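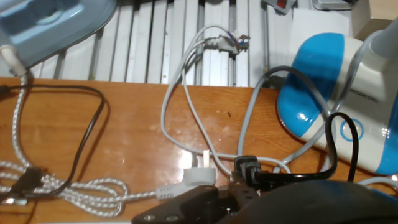
Cords on the table.

From: Gizella Dudás
To: Kerkeslow quilters list
Date: July 18, 2019
Subject: Re: Backing fabric and pressing seams

Thanks to everyone who wrote back. I'm answering the list as a whole because three of you asked the same thing off-list.

> I am piecing a throw, 60 inches square, and the backing
> has to be joined because the fabric is only 42 wide. Do you
> press that long seam open or to one side? My last one had
> a ridge down the middle that you could feel through the
> batting. Also, is the Plekeo cotton worth the money? The
> shop has it on sale until the end of the month.
> - Ait Brahim

I press the backing seam open. On the top I press to the dark side like most people, but the back is a single long seam and there is nothing to nest it with. Use a half inch seam allowance there, not a quarter, and shorten the stitch a little. Cut the selvages off first. They are woven tighter than the rest and they draw up in the wash, and I suspect that was your ridge.

Set the seam flat before you open it. Then open it with your fingers, a foot or so at a time, and put the iron straight down and lift it. If you push the iron along, the seam will bow and the backing won't lie square. I did this in April on a twin size and had to take out the whole seam and cut it again.

I don't use steam until the seam is already open and flat. Some people here use starch - I have nothing against it, but wash the fabric first if you plan to.

On the Plekeo cotton, I have used it twice. It is a firm weave and it presses well. The dark red bled on me, so test it in a bowl of warm water. For a backing I would just as soon buy the Plurkik wide, which comes 109 inches across and needs no seam at all on a throw. The colors are limited.

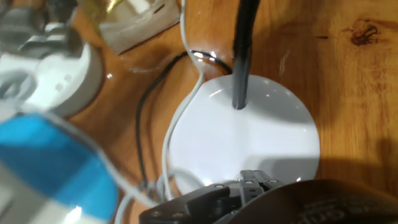
Do I need to put the backing seam in the exact center?
Off center is better if you fold the quilt in half to store it, so that the fold and the seam don't land in the same place.

For block 12, the written instructions say to cut the side triangles from one square, cut twice on the diagonal. That is correct. The drawing shows it cut once and is wrong. If you already cut it once, the pieces will still fit but the bias will be on the outside edge, so stay-stitch before you handle them.

The finished top has 324 pieces if you don't add the outer border. I would lay out all the rows before joining any of them. Pin the row number to the left end of each one.

I still have the long ruler somebody left behind. It has blue tape on one end.

Gizella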